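# Chapter 4: When the Work Cell Arrives

Gretgate runs a key and tag room for apartment buildings, parking garages, and small hotels. Tenants move out, keys come back, and each set has to be checked, tagged, and passed along to the next person. Before the change, four people worked the day shift at one long bench. On a busy day they handled 600 sets.

Most of that work was not hard. It was picking up, turning over, and handing across. Glenys Donnelly, who ran the bench, kept a notebook of what slowed people down. Stuck rings came up often. So did sore thumbs, usually after two in the afternoon.
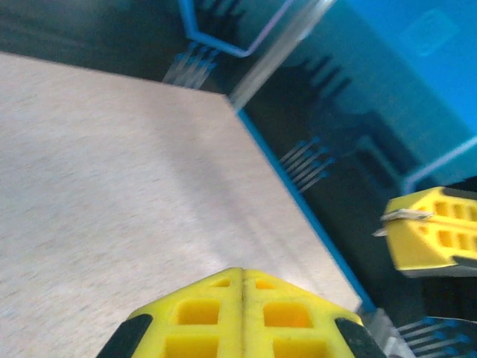 The company decided to automate the handing-across step first. It left checking and sorting with the staff. This is a common way to begin. A firm picks one motion that repeats all day, gives it to a machine, and keeps the judgment calls with people. The choice looks small on paper, but it changes the order in which everyone else does their jobs.

At Gretgate, the bench crew used to set their own pace. If a tag was hard to read, the next person waited or helped. With two arms passing items between them, sets had to be laid out ahead of time, and a set laid out badly meant a stop. During the first month there were 28 stops on the worst shift. Someone had to clear each one, and the job descriptions did not say who.

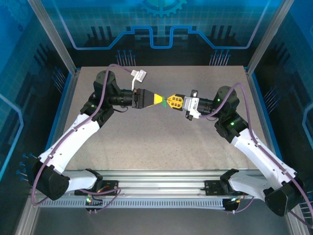

Najwa Rawashdeh remembers the stops differently and told us that they were the only part of the day when she felt she was learning something. The hard part for her was the stretch in between, when she was expected to stand near the cell and also keep up with her own sorting. She asked for one or the other. It took until May to get an answer.

Her request raises a question we will return to throughout this chapter: what counts as work when a machine is running? Watching takes attention, even when the hands are still. A pay system built on sets per hour does not record it. Gretgate changed its system after some 55 shifts, adding a separate rate for time spent at the cell. Two of the four bench workers moved to that rate. One stayed in sorting, and one transferred to the front counter.
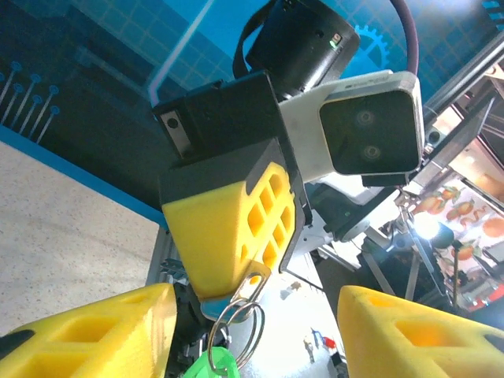
Training was the other cost that had been guessed too low. The plan allowed one morning per person. In practice, people needed to see many kinds of trouble before they could clear a stop without calling for help, and trouble does not come on schedule. Bilal Haddad ended up writing a short guide for the crew, on his own time at first. The company later paid him for it.

As you read the sections that follow, keep three terms in mind.

- **Task:** a single piece of work, such as passing a key set along.
- **Job:** the group of tasks one person is paid to do.
- **Handover point:** the place where work moves between a person and a machine.

Section 4.1 begins with the handover point, and with how the layout table at Gretgate was moved twice before the crew agreed on where it should stand.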